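第13項

一 着任

Siiri Eskolaがアドヴィルの作業所に来たのは三月で、持ってきたのは鞄ひとつと、手順書の束だった。束はハットン社の本部が綴じたもので、表紙に「アーム作業基準 改訂版」とあり、全部で200ページあった。

私はそのとき返品班の班長をしていた。返品班の仕事は、戻ってきた品物を台に置き、アームに持たせ、向きを変えて置き直させ、状態を記録することだった。アームはアティンという機種で、作業所には二台あり、私たちは一号、二号と呼んでいた。

エスコラさんは挨拶のあと、すぐに一号の台の横に椅子を置いて座った。午前中は何も言わなかった。昼休みの少し前に、こう訊いた。

「第13項は、どなたが読み上げていますか」

私は答えられなかった。第13項があることは知っていた。指を閉じる前に手首のカメラの画像を確認し、指の間と指の付け根にあるものを声に出して言う、という項目だった。入ったばかりのころは私もやっていた。いつからやらなくなったのかは覚えていない。

「今は、誰も」と私は言った。

エスコラさんは手帳に何か書いた。それから弁当を出して、同じ椅子で食べた。

二 読み上げ

午後から第13項が戻ってきた。

最初にやらされたのはロスの倉庫から移ってきた若い男で、名前を呼ばれるのを嫌がるのでここでは二号係と書く。二号係は声が小さかった。箱の作業では「箱」としか言わなかった。エスコラさんは、箱のどこですか、と訊いた。二号係は画面を見て、角です、と答えた。

「左の指に対して、どちら側の角ですか」

「右です」

「では、それを先に言ってください」

言い方には決まりがあった。まず左の指から始める。次に右の指、それから付け根、最後に台。見えないものは「見えない」と言う。見えないからといって、ないとは言わない。手順書にもそう書いてあったが、私は六年いてその一行を読んだ記憶がなかった。

硬い箱が続くあいだは、読み上げは邪魔なだけだった。一件ごとに時間が延び、夕方には台の脇に未処理の籠が並んだ。私は本部に送る日報に、処理数が落ちた理由として「第13項の実施」と書いた。書いてから、これは妙な文だと思った。基準を守ったことを遅れの理由にしている。消して「確認作業」と書き直した。意味は同じだった。

翌日、エスコラさんは日報の控えを見て、「どちらの書き方でもかまいません」と言った。消した跡が残っていたらしい。

三 受付番号611

布や革の品が混じり始めたのは、その次の週だった。

柔らかいものは面倒が多い。箱なら置いた形のまま待っているが、袋やケースは置くたびに形が変わる。紐があり、ファスナーがあり、裏地がめくれる。前の班長は柔らかい品を全部人の手に回していた。その判断を私は引き継がず、処理数を上げるためにアームに持たせていた。これは私が決めたことなので、ここに書いておく。

受付番号611は、赤い縁取りのついた黒いケースだった。一号の台で、読み上げは私の番だった。アームが降りて止まり、私は画面の前に立った。

「左の指、当たりなし。右の指、奥にケース。指の間、台が見えています」

「付け根は」

私は画面を見た。黒い指の付け根と黒い本体の向こうから、黒い紐が出ていた。同じ黒なので、声に出そうとするまで私はそれを本体の続きだと思っていた。紐は弧を描いて右上へ伸びていた。弧の内側には白い裏地があり、右の指の付け根のすぐ左に、灰色の小さなファスナーの引き手が載っていた。

「紐があります。本体の向こう側から右へ。引き手が一つ、右の指の左」

「紐の先は」

「見えません」

「では、どうしますか」

基準では、付け根の近くに紐状のものがあって端が確認できないときは、指を閉じずに上げる。私は上げる操作をした。一号が上がり、私は台の電源を待機に落とし、表示が変わるのを待ってから、手袋をした手でケースを置き直した。紐はまとめてケースの下に入れ、引き手は縁に寄せた。もう一度アームを降ろし、左の指から読み上げた。

記録には「再配置一回」と書いた。所要時間も書いた。それだけの件だった。
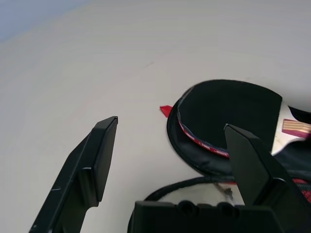 四 訂正

その晩、私は基準の第13項を家で読んだ。

読んでみると、書き方がよくなかった。「指の間および付け根に異物のないことを確認する」とある。異物という言葉がまずい。611の紐は異物ではなく、品物の一部だった。品物の一部なら異物ではないから確認しなくていい、と読むこともできる。私はたぶん、何年か前にそう読んだのだと思う。

翌朝、エスコラさんにその話をした。彼女は「直しましょう」と言い、訂正案の用紙を一枚くれた。私は本部の人間が直すものだと思っていたので、用紙を持ったまましばらく立っていた。

「書いた人は、柔らかい品を扱ったことがないんです」と彼女は言った。

「どうしてわかるんですか」

「書いたのは私です」

ロスの倉庫がまだ箱だけを扱っていたころに書いたのだという。彼女はとくに恥じている様子でもなかった。自分の机に戻って、電話を一本かけていた。

訂正案を書くのに三日かかった。最初の案は長すぎた。紐、ベルト、ファスナー、タグ、裏地、と並べていくと終わらない。二号係に読ませると、途中で用紙を返してきた。

「これ、声に出せないです」

もっともだった。読み上げの基準なのだから、読み上げる人間が覚えられなければならない。私は品物の名前を全部消して、次のように書いた。

指を閉じる前に、画像で左指、右指、付け根、台の順に見えるものを言う。

品物の一部であっても、細いもの、垂れるもの、動くものは言う。

端が見えないものがあるときは、閉じずに上げる。

置き直すときは、アームを上げて待機表示を確かめてから手を入れる。

置き直した後は、最初から言い直す。

五つ目は二号係が足した。置き直したあと、前に見たものをそのまま言ってしまうのだと彼は言った。自分がそうだったからだ。エスコラさんは五つ目に下線を引き、ほかには一か所、「確かめてから」の「から」を濃く書き直しただけだった。

五 二号

案が本部から戻るまでのあいだ、私たちは案のほうでやった。基準が承認されていない期間に案で作業するのは、それ自体が基準に反する。エスコラさんにそう言うと、彼女は旧第13項の文面も一緒に読み上げるように指示した。旧い文を読み、それから新しい順番で言う。一件が余計に長くなった。二号係は口が渇くと言って、水筒を持ってくるようになった。水筒は台に置かないこと、と私は貼り紙をした。

一度だけ、二号係と言い合いになった。受付番号896の布袋で、彼は続けて三回上げた。三回目に私は画面を見て、紐の端は見えていると言った。

「見えてないです」

「袋の陰に入っているだけだ」

「それが見えてないってことじゃないですか」

私は班長だったから、閉じろと言うことはできた。籠はたまっていたし、定時も近かった。エスコラさんは一号の側にいて、こちらを見ていなかった。あるいは聞いていたのかもしれない。

二号係はアームを上げたままにしていた。私は自分で電源を待機に落とし、表示を見て、布袋を裏返した。端は袋の口に挟まっていた。引けば抜けたのか、袋ごとついてきたのかはわからない。閉じていないので、わからないままである。

記録に「再配置三回」と書き、続けて備考欄に、三回目の指示は二号係の判断が正しかった、と書いた。彼はそれを読んで、備考欄ってそういうのを書くところなんですか、と訊いた。私は、書いていけないとは基準にない、と答えた。

六 掲示

承認の通知は2020年6月25日付で届いた。訂正は五行とも通っていたが、四行目の「待機表示」が「待機状態の表示」に直されていた。二号係は四文字増えたと言った。声に出すと、たしかに言いにくかった。

エスコラさんは通知をコピーし、一号と二号の台の横に一枚ずつ貼った。旧い第13項は剥がして、日付を入れ、綴りの後ろに入れた。捨てないのかと訊くと、どう間違っていたかが残っていたほうがいい、という返事だった。

彼女は次の週にロスへ移った。あちらでも柔らかい品を始めるらしかった。椅子は一号の横に残していったので、昼に私が使っている。

処理数は三月の前の数字には戻っていない。本部から問い合わせが来たときは、一件ごとの所要時間と再配置の回数を送っている。今朝は二号で革のベルトがあり、上げて置き直した。午後は籠が四つある。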